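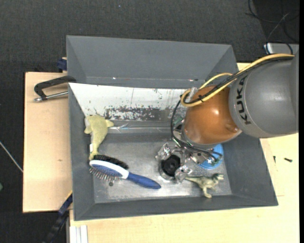 小物交換棚 秋の受け付けと手入れのお願い

Kadsideの小物交換棚は、10月9日から秋の受け付けを始めます。場所はこれまでと同じ、入口を入って右手の壁沿いです。使わなくなったおもちゃや身の回りの小物を持ち込み、ほかの人が置いていったものを持ち帰ることができます。持ち込みだけ、持ち帰りだけの利用もできます。料金はかかりません。

7月の回では、ほぼ110点の持ち込みがありました。多かったのはぬいぐるみとプラスチックの人形です。食器と文具がそれに続き、ヘアブラシや手鏡などの身支度用品も思ったより集まりました。逆に少なかったのは積み木やパズルで、棚に出した日のうちになくなっています。お持ちの方は検討してください。

今回は、持ち込み前の手入れについて少し詳しく書きます。前回、汚れやほこりが残っていて棚に出せず、持ち主にお返ししたものがありました。洗えば問題なく使えるものがほとんどだったので、家でひと手間かけてもらえると助かります。材質ごとに手順が違うため、よく持ち込まれるものに分けて説明します。

ぬいぐるみ

イルカや魚のような細長い形のぬいぐるみは、ひれと尾の付け根に汚れがたまります。黄緑や水色など淡い色のものは、全体がきれいに見えても口先だけ黒ずんでいることがあります。洗う前に明るいところで裏返し、縫い目に沿って見てください。

まず洗濯表示を確かめます。水洗いできるものは、洗面器にぬるま湯を張り、おしゃれ着用の中性洗剤を溶かして押し洗いします。こすると毛並みが寝てしまうので、手のひらで沈めて戻す動きを繰り返します。汚れの目立つところは、古い歯ブラシを毛の流れに沿って軽く動かしてください。すすぎは泡が出なくなるまで行います。洗剤が残ると、乾いたあとに毛が固まります。

脱水はタオルで包んで押すか、洗濯ネットに入れて短時間だけ機械にかけます。干すときは尾を洗濯ばさみで挟んでつるさず、平らな網か、折りたたんだタオルの上に寝かせてください。つるすと中の綿が頭のほうへ寄り、形が戻らなくなります。途中で上下を返し、中まで乾かします。乾いたかどうかは、胴のいちばん太いところを両手で押してみるとわかります。冷たさを感じたら、まだ湿っています。綿の湿ったものは袋の中でにおいが出るため、急がずに次の受け付けに回してください。

洗濯表示が切り取られているもの、電池や音の出る部品が入っているものは、水に浸けずに表面だけ拭きます。固く絞った布に薄めた洗剤を含ませて拭き、そのあと水拭きを繰り返します。目や鼻が取れかかっている場合は、縫い直すか、外して縫い目を閉じてから持ってきてください。

ヘアブラシ

ブラシは髪の毛が絡んだままだと受け付けできません。櫛の柄か竹串を植毛の根元に差し込み、手前から柄のほうへ持ち上げるように動かすと、かたまりで外れます。楕円形で面の広いものは、端から順に進めたほうが早く終わります。力を入れて引くとピンが傾くので、外れないところは小さなはさみで髪のほうを切ってください。

髪を取ったら、洗面器のぬるま湯に台所用の中性洗剤か普段のシャンプーを少し溶かし、植毛の部分だけを浸して振り洗いします。クッションの付いたタイプは、空気穴から水が入ると抜けにくくなります。深く沈めず、面を下に向けて短い時間で済ませてください。金属のピンがあるものは、長く浸けるとさびの原因になります。木の柄のものは柄をぬらさず、植毛の面だけを湿らせた布で拭きます。

乾かすときも面を下に向けます。タオルの上に置くとピンの先がつぶれることがあるため、コップを並べて柄と頭を渡すように載せるか、柄の穴にひもを通してつるしてください。柄の長いものは棚の奥行きに収まらないことがありますが、斜めに置くので問題ありません。豚毛など天然の毛を使ったものは水洗いで傷みやすいので、乾いた状態で汚れを払うだけで結構です。毛先に丸い玉の付いたピンで、玉がいくつも取れているものは、頭皮を傷つけるおそれがあるので不用品として処分してください。

なお、衛生面が気になるという意見が前回ありました。ブラシと櫛は受け取ったあとに当方でも洗い直し、ほかの小物とは別のかごに入れます。持ち帰った方も、使う前に一度洗ってください。

プラスチックの動物や恐竜

小さな恐竜の人形は、いまの棚でいちばんよく動いています。同じ薄緑の恐竜でも、中が空洞のものと中まで詰まったものがあり、手入れの仕方が少し違います。

中まで詰まったものは、食器と同じように洗剤とスポンジで洗えます。足の裏、しっぽの付け根、口の中に砂が残りやすいので、歯ブラシを使ってください。空洞のものは、足の裏や腹に小さな穴がないか先に確かめます。穴があると中に水が入り、あとから出てきて棚をぬらします。風呂で遊んでいたものは中にかびが生えている場合があり、外から押して黒い粒の混じった水が出たら、持ち込みはご遠慮ください。

塗装してあるものに除光液やアルコールを使うと、色が落ちたり表面がべたついたりします。油性ペンの名前は、消しゴムか、少量の歯磨き粉を付けた布で試してください。消えなくても受け付けます。名前が見えるのを避けたい方は、小さなシールを貼っておいてもらえば十分です。

握って曲げたときにひびが入るほど古くなったもの、先のとがったかけらが出ているものは棚に出せません。しっぽの先が少し欠けた程度なら、目の細かい紙やすりで角を落としてから持ってきてください。

入れ物と仕分け

持ち込みの際は、布のもの、身支度用品、プラスチックのものを別々の袋に分けてください。一緒に入れると、ぬいぐるみの毛がブラシに絡み、ブラシのピンが布に引っかかります。袋は透明か半透明だと中を確かめやすく、受け付けが早く進みます。袋はその場でお返しします。

家で仕分けをするときは、縁のある浅い容器に一度全部あけると作業が楽です。底が平らで壁が斜めになったものなら、小さな部品が転がっても真ん中へ戻ってきます。金属の底は拭き掃除が簡単ですが、布を敷かないと音が響きます。夜に作業する方はタオルを一枚敷いてください。ぬれたものと乾いたものを同じ容器に入れないことも、お忘れなく。

一度に持ち込めるのは、手提げ袋で2袋までです。家族の分をまとめて持ってくる場合も同じ扱いになります。大きなぬいぐるみで袋に入らないものは、受付窓口に寸法を伝えてください。棚に載る大きさであれば受け取ります。

持ち帰りについて

持ち帰りは、1回の来場につき2点まででお願いします。セットで置いてあるものは、ひもでまとめてある単位を1点と数えます。棚の前で試すのはかまいませんが、ブラシを髪に当てるのはご遠慮ください。転売を目的とした持ち帰りはお断りしています。

棚に出してから次の入れ替えまで残ったものは、布のものとプラスチックのものに分けてGrullixの倉庫に移します。持ち主への返却は行いませんので、手放すか迷っているものは家に置いておいてください。前回、いったん出したぬいぐるみを返してほしいという連絡がありましたが、すでに別の家庭に渡ったあとでした。

ほかの会場

KahramanとDetisの窓口でも、同じ条件で持ち込みを受け付けます。ただしDetisは洗い場がないため、ブラシと櫛は預かれません。Kahramanの窓口は身支度用品も受け取ります。どちらも棚は置いておらず、持ち帰りはKadsideだけです。

受け付けは午前9時からです。開始直後は入口が混み合うので、荷物の多い方は昼前後に来てください。雨の日は傘立てを棚と反対側の壁に移します。ぬれた袋は、入口のマットの上で拭いてから中へお持ちください。

手入れの方法がわからないもの、材質のはっきりしないものは、洗わずにそのまま窓口で見せてもらってもかまいません。その場で受け取れるかどうかをお伝えします。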